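Hand brush

A hand brush is a short-handled cleaning tool used with one hand to sweep loose matter from a surface. It differs from a broom in length and from a scrubbing brush in the stiffness and spread of its fibers. Hand brushes are commonly sold with a dustpan, although the two tools developed separately.

Construction

The tool has three working parts: the grip, the block and the fill. The grip may be molded in one piece with the block or attached to it by a screw or tang. The block, also called the stock or body, holds the fill in drilled or molded holes. The fill is the mass of bristle or fiber that contacts the surface.

In drawn work, each tuft is folded over a wire and pulled into the hole from the back of the block, which is then covered. In staple-set work, a machine drives the folded tuft into a blind hole with a small metal anchor. Pitch-set brushes, in which tufts were dipped in hot pitch and twisted into place, are now made mainly by small workshops. The angle of the outer holes determines the flare – a steep angle gives a wide fan suited to corners, while a shallow angle gives a dense, narrow edge.

Fill materials

Natural fills include horsehair, hog bristle, coconut fiber and tampico, which is taken from agave leaves. Horsehair picks up fine dust and is preferred on smooth surfaces. Coconut fiber is coarser and is used on concrete and brick. Synthetic fills include nylon, polypropylene and polyester. The tips of synthetic filaments are often split, or flagged, to increase the contact area. 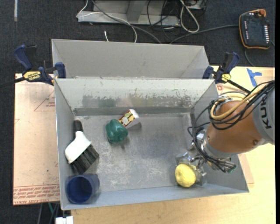 Wear and maintenance

Fill fails by bending, by shedding or by loss of flagging at the tips. Permanent bending usually results from storing the brush with its weight on the fibers. In the Tutolon trial, Beathag Sutherland and Anas Hamdan hung 11 brushes and stored 11 others fill-down for 100 hours. All of the hanging brushes kept their original flare, and 4 of the others did.

Synthetic fill may be washed in warm water with mild soap. Natural fill should be washed sparingly and dried with the fibers hanging down, so that water does not collect in the block.

See also

Broom
Dustpan
Bench brush
Tampico fiber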